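Cillow CW-80 Refurbished Tower

Item no. 1531-R
Condition: Refurbished, Grade B
Price: $218.00
Stock: 11 units, ships from our Farina warehouse
Listing updated February 19, 2020

Overview

The CW-80 is a full-size desktop tower for office work, bookkeeping, point of sale and light drafting. We buy these as complete machines when offices replace their equipment, then go through them one at a time. The price covers the tower, a power cord and a USB keyboard. Monitor and mouse are sold separately.

Grade B means the machine works as it should but has marks on the outside. Expect light scratches on the top and side panels, and sometimes a patch of label residue on the front. We clean off what we can. Cracked front panels and bent cases are not sold as Grade B - they go to parts.

What We Do Before Shipping

Every tower is opened and the dust is blown out. The old thermal paste is removed and replaced. Memory is tested overnight. The drive is wiped and checked, and any drive that reports errors is replaced with a new one. The clock battery is replaced on every unit, even if the old one still holds a charge.

With the side panel off and the case lying flat, the CPU socket and its retention frame are easy to get at from above. The motherboard takes up the middle of the case, so most upgrades can be done without pulling other parts.
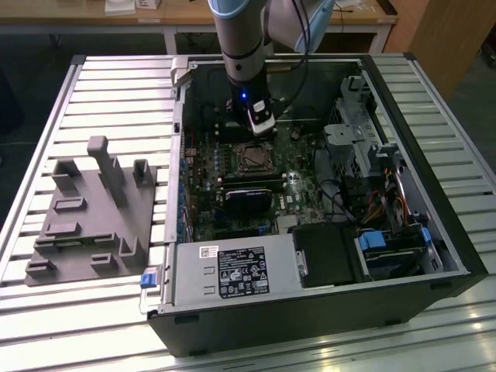 Specifications

Form factor: full-size tower
Memory: 8 GB installed, two slots free
Storage: 500 GB hard drive
Drive bays: two internal, one external
Power supply: 80 Plus, 300 W
Network: gigabit Ethernet, no Wi-Fi
Operating system: none installed

Options

Memory upgrade to 16 GB
Solid state drive in place of the hard drive
Wasov WT-2 wireless card, fitted and tested
Prinness rubber feet, set of four (the original feet are often worn)

Options are fitted here before the machine ships. Allow two extra working days.

Notes for Buyers

The wireless card uses the short expansion slot. If you plan to add a graphics card later, check the length first. Long cards run into the drive cage. The power supply has no spare graphics connector, so stick to cards that draw their power from the slot.

Replacement processors must match the original socket. Send us the model number before you order one and we will check it against the board.

Warranty and Returns

90 days, parts and labor. Opening the case does not void the warranty. Damage from a dropped tool or a forced connector is not covered. Unused machines can be returned within 30 days - the buyer pays return freight.

Orders of five or more: ask for Gualtiero Rinaldi at the sales desk. Quantity pricing does not apply to options.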